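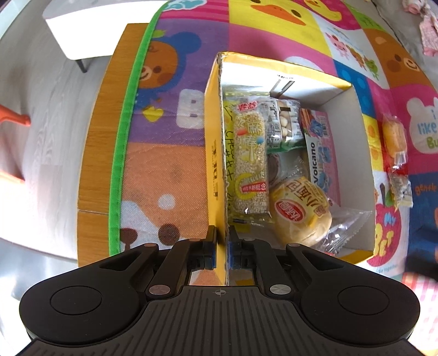
Rakiya Onyeka wants to know why her policy grabs the box every time she asks it for the snack. She trained it on nearly 50 demonstrations, all of them careful, and it closes on the cardboard with what she calls "real conviction."

Welcome to the club, Rakiya. We have tote bags, which our software also can't pick up. Most of what follows came out of the Nallbridge workshop, where we have been teaching a planner to unpack and repack a box of treats since February, and where the treats have suffered.

## Box walls

A thin wall between two fingers looks, to a grasp scorer, like the best object in the room. It's upright and narrow, and it never rolls off. Ours ranked a torn cardboard edge above every snack in the box.

- Fit the rim first. Four lines through the top of the box are plenty, and the box won't mind being a little crooked.
- Knock down the score of any grasp whose closing line crosses the rim. Don't forbid it outright, or you'll have nothing left the day you want to drag the box closer.
- Keep "move the box" and "take from the box" as two tasks with two names in your logs. We had both under `pick` for a month. Please learn from this.
- Check what your demonstrators did. If a few of them steadied the box by its side before reaching in, your policy has noticed.

## Clear wrappers

Depth cameras treat clear plastic as a rumor. You get the bun, or the mat under the bun, or a hole with a bright rim.

Turn off hole filling while you debug. It paints a smooth, confident surface over the very spot you need to be worried about. Once things work you can turn it back on and see whether they still do.

For segmentation, label the wrapper and the food as one object, crinkled ends included. Sorcha Duggan labeled 1,265 masks for us with the ends left off, on the reasonable grounds that you can't eat them, and the gripper spent a week pinching cellophane from the outside in. She relabeled them. We bought her lunch, in a paper bag.

If a loose end touches a wall or a neighbor, plan the first inch of the lift straight up and slowly. Swing sideways after that.

## Busy mats

A play mat covered in bears and ducks is a fine thing to work on if you'd like a detector to be humbled. Ours found a duck at 0.9 confidence and sent the arm to fetch it. The duck was printed.

1. Take a background shot before anything goes down, if the mat stays put.
2. If it doesn't stay put, fit the table plane and throw out anything with no height. Be gentle with the threshold. A flat packet has hardly any height either, and it will vanish along with the ducks.
3. Keep the busy mat for training. Policies raised on a plain gray sheet tend to faint when they see a pattern.
4. Mask the mat lettering before you run text recognition on packages. Söderlund, our label reader, once filed a bun under "gentle."

## Reading labels

Packages land sideways, and so does their lettering. Crop each item, turn the crop through four rotations, and keep the best reading. With mixed Chinese and English wrappers, run both readers on every crop and let them argue. A half-hidden word like "CHee" should go down as a half-hidden word. Ours liked to finish it, with a different ending each time.

Don't let the planner lean on the label at all if it only needs to know where to pinch.

## Picking order

Topmost first sounds right and mostly is. The trouble comes with long things lying over wide things: take the bar and the big package underneath shifts, and every pose you saved is now a souvenir. Look again after each pick. It costs us under a second, and I've spent longer than that fishing cake out of a gearbox.

Anything outside the box at the start should be written down as outside. Otherwise the planner counts it as a drop and goes back to apologize.

## Force, or the bun problem

Set the closing force by the softest thing you own. We run 2 newtons for bread and whatever it takes for a bar, and we log the finger gap at contact, so a squashed bun shows up as a number before it shows up as a smell.

Rakiya, start with the rim penalty and rerun the same 50 before you record any more. If it still goes for the cardboard, send me the score map, with the top ten grasps drawn on.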